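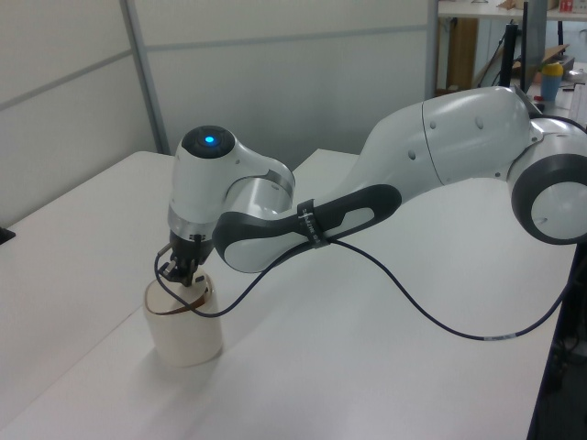 Returning a library book to a different branch

Dalana
I borrowed a book from the Flilldale library and shall be in Utar until Saturday. May I return it there, and would the loan end on the same day?

Chaudhary
Yes. Items may be handed in at either branch during opening hours. The loan ends when the desk scans the book – please ask for a receipt. Transfer between branches takes up to three working days and is not charged to the borrower. 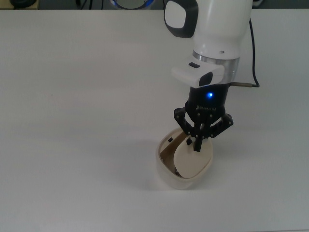

Reader 722
I believe the Utar branch has a drop box, but I have not used it. Large print books may be different.

Reader 158
The drop box is emptied each morning. A book left after closing is recorded on the next working day, and a fine may apply if it was due earlier.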